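Markik Project Report, Section 3: Collection of Examples

The Markik project gathers examples of household sorting for a learning system. Work was carried out in Eldale from November onward, using handheld grippers operated by students. The target set at the outset was 3000 recorded grasps, of which 500 were reserved for testing.

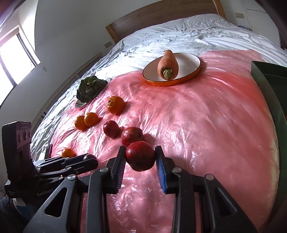
Figure 2. Grasping a pomegranate over the pink sheet.

Each session lasted 8 minutes and covered one arrangement of fruits and vegetables. Operators were instructed to vary the angle of approach and the order of items. 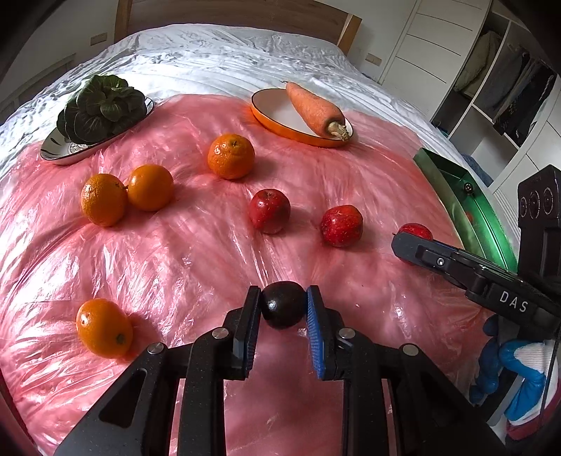 Recordings were then reviewed by a second student and labeled by item and outcome. A total of 121 were rejected, mostly for missing start markers. The Kernard labeling sheet was revised once during this period, and earlier entries were updated to match.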